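Benchtop sealing: what the maintenance interval depends on

Words: Ghazal Ghasemi

Porous stone takes up oil and acid through its surface, and the rate depends on finish more than on colour. A honed slab absorbs faster than a polished one. Most owners seal once at installation and then forget about it.
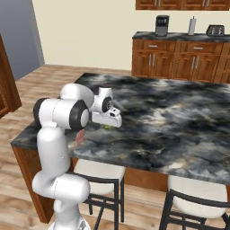
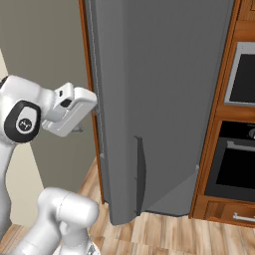
How often should a stone benchtop be resealed?

Every two years suits a polished slab in ordinary use. Honed stone near a cooktop needs it sooner.

Masham, the fabricator, tested 117 offcuts with the Clirberg penetrating sealer. Each was left to cure for 720 minutes, then spotted with olive oil and lemon juice. The oil marks were easily read. The acid marks were not stains at all — they were etching, and no penetrating sealer prevents that.

Desmet sells a topical coating that does resist acid. It costs $363 for a standard kitchen and can't be spot-repaired, so a scratch means stripping the whole run.

For a home check, leave a teaspoon of water on the stone for 10 minutes. A darker patch after wiping means the sealer has worn through. Test near the sink first.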